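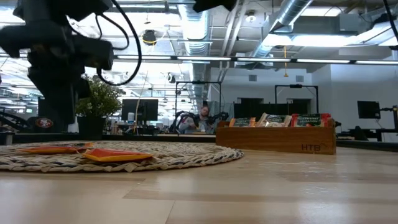
Page 2 of 614

Is the "presale" for Boros at the Atberg worth anything?

Asked by Soledad Gallagher, June 8, 2019

I've been going to shows at the Atberg for years and I'm starting to think the presale is a scam, or close to one. Boros are playing there in August. I signed up for the venue newsletter, got my code, was logged in before ten in the morning, and at ten on the dot I was already number 359 in the queue. The room doesn't hold that many more people than that once you take out the balcony.

By the time I got through, the only thing left was the "Stisent Lounge" ticket, which costs twice as much and gets you a wristband and a separate bar. I don't want a separate bar. I want to stand near the left speaker stack and hear the bass player, who is the whole reason to see this band since they lost their keyboardist.

The newsletter says more tickets will be released in the general sale. Has anyone seen that happen? Or do they say it so we keep checking the site? I'd also like to know if the lounge people get their own section of floor, because the page won't say, and I've read it several times.

2 answers

Answer 1

You're wasting your time with the presale. It's the same code for everybody. I've forwarded mine to friends who never signed up for anything and it worked fine for them. Just go on the night, someone always has a spare. I got into the last Boros show that way and it wasn't even that good, they played the new record front to back and the encore was one song.

Answer 2

I wouldn't count on a spare at the door. That works for a rainy show in the off season. In August you'll be standing on the sidewalk with a lot of other people who read the same advice.

On your first question: yes, they do hold tickets back, but I don't believe the reason they give. The email always says "due to demand," as if the building got bigger overnight. My guess is those are the band's and the promoter's unused guest spots, plus whatever the lounge didn't sell. I've seen them show up a day or two before the show, usually in the afternoon, at the regular price plus the fee. The fee is per ticket, even when you buy them together, so don't bother trying to save on it by pairing up with a friend.

Your place in the queue may not mean much either. As far as I can tell it's handed out at random when the sale opens, so logging in early does nothing. I've opened the page late and landed ahead of my brother, who had been sitting there with his coffee since breakfast. Each person can buy up to 2, so the numbers go fast.

The lounge is the raised part at the back right. No floor section of its own, at least when I went. You can walk down to the floor with the wristband on like anyone else, so you'd be paying double for a shorter line for drinks. The sound up there is muddy, too — you're under the overhang and the low end just sits there. For a band like Boros that seems like the worst spot in the house.

If you can stand the drive, look at the Skirnumcombe date instead. Smaller room, one price, and last time I checked it was still on sale. The opening act is different and I can't vouch for them. The write-ups all use the word "hypnotic," which in my experience means slow.

Comment from Soledad Gallagher

Thanks, the second one helps. Skirnumcombe was still showing tickets when I looked, but it adds a "facility charge" on the last page, so I'm not ready to call it one price. Will hold out for the general sale first.

Previous Next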